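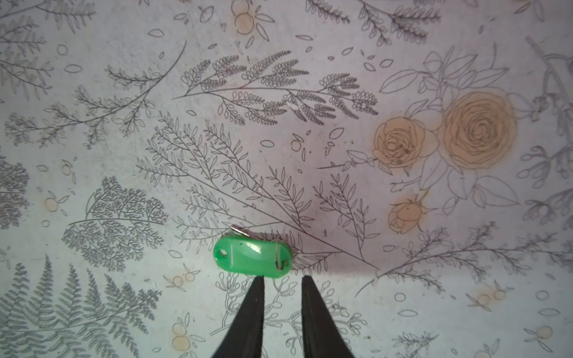 Green plastic key tag with a wire ring.

Spelling Practice at the Kitchen Table: What to Keep and What to Skip

Durard Home Pages > Kids and Homework

Every August the same spelling tips come around again. Write the words in shaving cream. Tape them to the fridge. Sing them in the bath. I have tried most of these on my own two and on a nephew who hates being tried on, and I would like to see fewer of them passed along as if they were settled fact.

Word lists on the fridge

A list on the fridge gets looked at for a day or two and then turns into part of the fridge. My son walked past "because" for all of June and spelled it three different ways in a thank-you card. If you want to use the door, take the list down, ask for a word, and put the list back up. The asking is the part that does the work. You can do that with the list in your pocket and leave the door for the dentist reminder.

Shaving cream, rice trays and so on

Kids love shaving cream. I'm not sure they love spelling any more afterward. In our house the tray of cream produced a volcano, a beard and most of the word "night." Cleanup took longer than the lesson. A pencil and the back of an envelope will get through the same list before the pasta is done.

If your child is very young and still working out which way a "b" faces, a rice tray might be worth an afternoon. Use a baking sheet with a lip and a thin layer of rice, thin enough that the finger reaches the metal. Put a sheet under it. You will still be sweeping on Thursday.

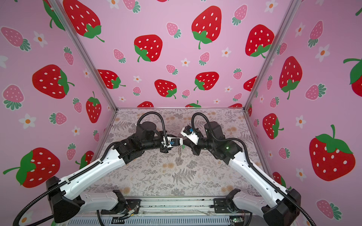

Magnetic letters are a different matter, and I've come around to them a little. The Grellia set we bought has plenty of vowels, and most sets don't, so you run out of "e" halfway through "seventeen." Check that before you pay. What I don't buy is the claim on the box that moving letters by hand makes the word stick better than writing it. Maybe it does for some children. Mine remembered the colors.

To store them, use an old muffin tin with the vowels in one cup and everything else spread out as you like. Sorting the whole alphabet into cups looks wonderful and will last one evening.

Copying each word out

The old way was to write every word over and over in a column. What you often get is a child writing all the w's down the page, then all the h's, then all the e's. I did it myself in third grade. Try this in its place:

Say the word and look at it together.
Cover it with a spoon, a napkin, whatever is close.
Have the child write it from memory.
Uncover it and let the child do the checking.
If a letter is wrong, fix only that word and go on.

Keep a session short. We use the oven timer. When it rings we stop, even in the middle of a word, and I have to say that stopping has done more for the mood at the table than any sticker chart.

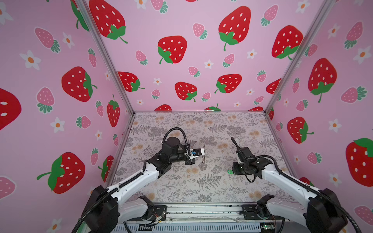

As for how many words, I'd go lower than the school list. My daughter brought home 18 one week and learned the easy ones, as anybody would. The next week we crossed out what she could already spell and worked on the rest. Ask the teacher first if you think it will cause a fuss. Ours said fine.

Workbooks

The Kauppinen spelling workbook is all right. The print is big, the pages tear out cleanly, and there is far too much coloring in. My neighbor Þröstur Stougaard went through the whole thing with his boy and told me the best page was the blank one at the back. I'd put it on the maybe pile. Buy it used if the last kid worked in pencil.

Skip any book that has children pick the right spelling out of a row of wrong ones. I can't prove it does harm, but I looked at "freind" for so long one night that I had to go and check.

Second Opinion: Do You Need a Spelling App?

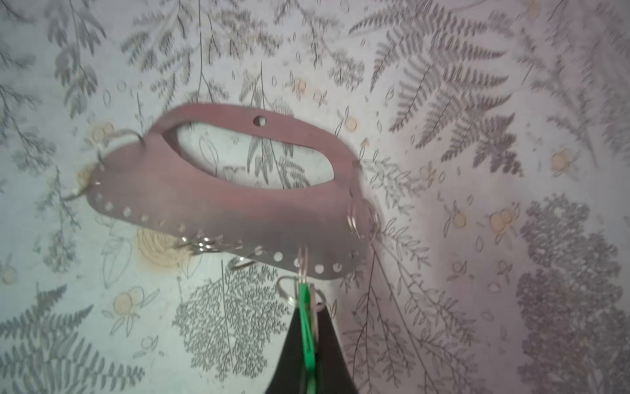
By Jytte Hafstein
Posted Sun 11 August in Kids and Homework

I was asked to say something nice about apps. I'll try. The Zirham one was quiet, it didn't show ads, and it read the words out in a clear voice. My girl finished all 13 levels before school let out and was very proud of her score, which was 90. Then I read her the same words while I peeled carrots, and the score was a good deal less than 90.

The trouble, as far as I could see, was that the app hands you the letters you need and no others. Sooner or later they fall into place. Paper doesn't help you like that.

If you already pay for one, turn off the letter hints and have your child write each word on paper before tapping it in. Keep the paper. It will tell you more than the stars do, especially if the same mistake shows up every time. Ours was the silent "k," for weeks.

And check when the free trial ends. I missed mine.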